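I pick returns at the Skaltdale building. Shoes, mostly. Two arms on a rail have been doing part of my job since March, and people keep asking me how it's going, so, a thread.

First, what the job was before. A tote comes down, you open the boxes, match lefts to rights, check the soles for wear, and put the pairs on a rack so the repack side can grab them. That was it. Boring, but you could talk while you did it.

The pitch we got in the break room was that the arms would take the boring part. Matching and racking. We would move up to "exceptions." There was a slide with the word on it. I asked what an exception was and got told we'd learn that together.

So, nine months in. An exception is anything the arms don't like. Laces hanging out. A shoe on its side. Slippery material. One boot. In returns, that's a lot of shoes. Customers don't send things back neat.

The number they like is 311. That's pairs racked in the best shift the station has had. It's on the board by the time clock in green marker. My own best shift at the old table was 289, and that included checking soles, which the arms don't do.

I'll be fair. 311 is more than 289. But the 311 had a person next to it the whole shift, straightening shoes before they went in and fixing the rack after. That person doesn't show up on the board. I know because it was me.

What changed most is the pace. At the table I set it. Now I wait, then I hurry, then I wait. Somebody from Cele (they sold us the station) said the waiting was "recovered time." Try recovering anything in the gap between two sneakers.

Second thing that changed is who I talk to. There used to be four of us around one long table. Now it's one person per station, and the other stations are down past the conveyor. I found out a coworker had a baby from the bulletin board.

Third thing, and I don't want to skip it, my shoulders are better. The old racks had a high shelf and by peak season I was icing my neck every night. I don't miss that. Mpho Gumede, who trained me, had to switch to days at the front desk over her back. She'd have liked a machine for the top shelf.

She came by the floor last week and watched for a while. Her question was why they didn't just buy lower racks. I passed that one up the chain. No answer yet.

Someone always asks about layoffs. No one at Skaltdale was let go. That's the line and it's true. What happened is that people left and the jobs weren't posted again. We had 30 on returns when I started. I'm not allowed to say what we have now, which tells you which way it went.

The Wakeslow building got its stations before us. A guy I know there says they've moved the target up 2 times and the pay zero times. Same work, he says, but now you explain a bad number that a machine made.

That's the part I can't get past. When I had a slow day I knew why. When the station has a slow day I get a form. There's a box for "operator factor" and a box for "other." There is no box for the machine.

And the "moving up" part? My title changed from returns associate to returns technician. I got a half day of training, a different colored lanyard, and the same rate. I've asked about the rate in writing. Still waiting on that too.

I'm not against the things. If it racks shoes all night and nobody's neck hurts, great. I just want somebody to count the whole job when they say it works — the straightening, the soles, the forms, the person standing there.

Prosbridge is supposed to get stations next. If you work there and they show you the slide, ask what happens to the rate, ask who fills in the form, and ask to see a shift with nobody helping. Get the answers on paper.

Replies are open. If you run one of these somewhere else and it's going better, tell me how your place set it up. I'd like to know.
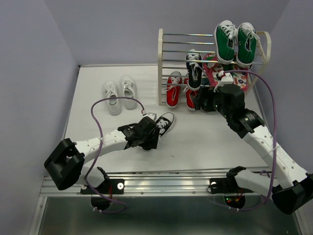

Two arms, one rack, and a few sneakers still on the table.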